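Trutcombe Automation Users > Arms and grippers > Besine kitchen task kit, worth it?

flatfield
We've had the Besine kit on trial since November and I have to say yes or no to buying it. You get the arm, the two finger gripper, a wrist camera, a fixed camera and a set of ready-made tasks. The one I care about is the microwave: open door, plate in, close door, set timer. Ours is a plain white oven with two dials and a push button for the door. 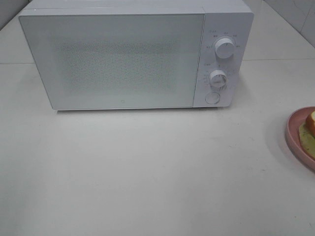
Out of 51 full runs it finished all but 13. Most of the bad ones went wrong at the lower dial. Has anyone else had one for longer than a trial?

Uysal
Nearly a year here. The dial is a known weak spot. The stock pads are too hard and slip on smooth knobs. Flatex sell a softer pair that bolt straight on. The other thing is the wrist camera calibration. Do it on a bare white surface with the card well off to one side and the fingers wide open.

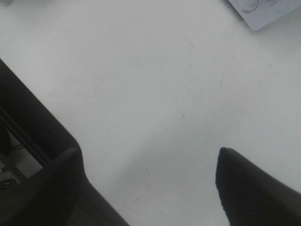
The manual says to do it once. I do it every morning and it takes 9 minutes.

pennyworth
Disagree about the pads. I bought the Flatex ones and sent them back. They were fine on knobs and worse on plates, as they drag on the rim. I'd look at your door angle first. If the door isn't fully back, the planner takes a silly route round it and turns up at the dial from a bad side. 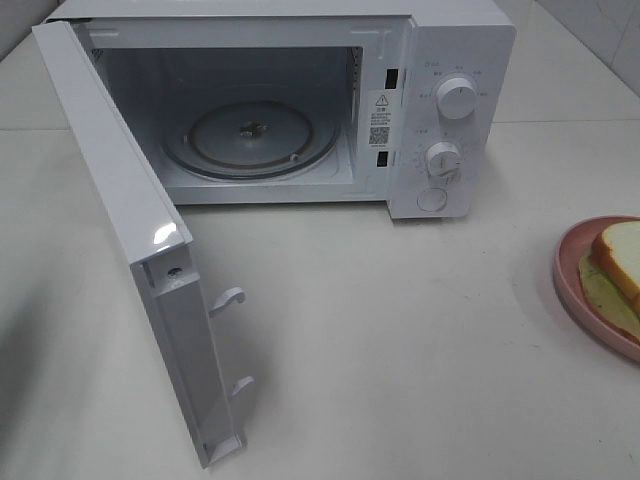 There's a setting for it under appliance limits. Ours came set far too low.

flatfield
Thanks, I'll check the angle. Support never mentioned it. They told me to reinstall, twice.

Archie Drummond
My gripe is the cabling. For what they charge I'd expect a proper guide along the forearm. I lost two days to a connector that had worked loose.
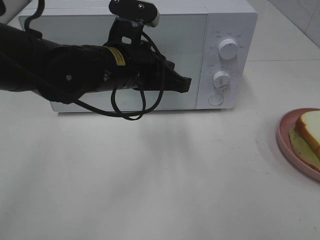
I use hook and loop straps now, with enough slack left for the wrist to turn. Support were quick with me, for what it's worth.

Uysal
Same, never had a bad answer from them. pennyworth, did you drop the grip force when you changed pads? You have to.

pennyworth
I did. Still dragged.

flatfield
Set the door limit higher and ran it again after lunch. Better at the dial, still not perfect. I'll ask for another month before I sign anything.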